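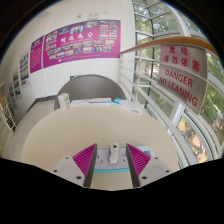

Manipulation Group, Lashari Building — shared notebook

11 Aug 2019
Open day, demonstration of the hand-held gripper (Lollero)

Written in the evening from my paper notes. Kausar Bajwa will add the numbers from the log when she has copied the card.

Place. They gave us the round table upstairs, next to the glass and the railing, with the magenta board on the wall behind. I had asked for the room at the end of the corridor, but it was promised to the Wikeline visitors for their talk. For the public our place was better, people come up and see us at once. For the recording it was not so good. The light comes from the side through the whole glass wall, and when clouds passed, the exposure jumped several times in one sequence. Also the railing carries the DANGER NO LEANING sign, and everybody who wants to look over my shoulder would like to stand exactly there. I asked two times that people come to the wall side. For next year we should put the table further from the glass and mark a line on the floor.

Equipment. One Lollero with the magenta ribbed inserts and the dark grey pads, the second set which we printed in July. The spare one stayed in the bag. Laptop with Sutotia for playing back. The objects were the small white piece with the hole near the top, the flat item with the turquoise edge as the base to stand it on, and the white cartons in a row along the far side of the table.

Task we showed. Close on the white piece, lift it, move it to the free part of the table, put it upright, open, go back. Afterwards the same with one of the low cartons. I did the first repetitions myself and then let the visitors try. We limited each visitor to 20 seconds for one attempt, which sounds short, but it is enough, and the queue stayed friendly.

In total 46 attempts were recorded, from me and visitors together. I have not yet separated good and bad. My feeling is that the white piece fell in many of the first tries, and after this most people learned to lower the hand before closing. I did not say it to them in the beginning and I think this was right for us, we get the uncorrected movement on the recording. Kausar does not agree. She thinks for an open day people should succeed soon, otherwise the children become sad. We can discuss on the next group meeting.

Observations, not in order:

— The opening between the pads is much bigger than the white piece. Visitors close very fast over this long way and one pad arrives before the other, so the piece is pushed over before it is held. Somebody should try a stop on the trigger so that the jaws start half open. I wrote this already in July for the mugs and it is the same story.

— The piece is narrow and its foot only a little wider than the rest. It stands well when left in peace but it does not forgive a touch. As an object for demonstration it is good, as an object for first training maybe too difficult.

— With the base under it, visitors tried to keep the pads above the base and gripped too high, on the rounded top. There the pads slide. When I let the pads come down on both sides, close to the base, the grip was safe. Write this in the instruction sheet with a small drawing.

— The low cartons lie long side to us. For gripping across they are fine. A few persons wanted to grip them along the long direction, which the jaws cannot do, and then they turned the whole arm in an uncomfortable way. Next time put them down already turned.

— The view from the camera is very wide, and I always forget how much. When we played the first sequence back in Sutotia, the whole photo board was in it, and the big characters in the middle of the board could apparently be made out. For our own use no problem. Before we give any of these recordings to Wikeline we must look at what the wall shows, there are group photographs on it and we have not asked those people.

— Tracking. In two sequences the position was lost for a moment when the visitor turned quickly to the glass. It came back without restart. I believe the glass is the reason but I cannot prove it from two cases. Test: the same fast turn at the same table, once to the wall and once to the glass, 5 times each, same person.

— Battery was enough. We ran 40 minutes in the first block without charging and the indicator had not changed colour.

Questions from visitors, those I could not answer well:

Why is there no robot arm on the table? I said the hand of the person is doing the work of the arm, and the arm can learn from the recording later. One gentleman found this disappointing. Perhaps we should show a short video of the arm on the laptop beside, it would help more than my words.

How much force do the pads give? I don't know it with the new set. We measured only the old one. To do.

Can a left-handed person use it? Yes, the jaws are the same on both sides, but the trigger cable is in the way. A girl of perhaps ten years showed me this in a moment, after we have used the thing for months.

Is the purple part soft? I let them touch it. It would be nice to have a loose insert lying on the table for this purpose, so that people do not pull on the mounted one. One screw near the outer corner was a little loose in the evening. I tightened it, please check again before the next use.

About the Wikeline people: they came after their talk and stayed longer than planned. Mostly they asked for the file format and whether the timestamps of picture and jaw opening are from the same clock. They are not, we correct it afterwards. I promised to send the note about it. They also would like one hour with the device on their own objects. I did not say yes or no.

To do
Force measurement, second pad set — me
Card copy and sorting into good / fallen / not usable — Kausar
Glass and wall turn test — me, when the table is free in the evening
Instruction sheet, gripping height — me
Ask the Lashari office if we may keep the upstairs table one more day
Loose insert for touching, print in any colour
Note on the two clocks to Wikeline, before the end of the week

The cartons are in the lower drawer, the white piece is in the bag with the spare Lollero.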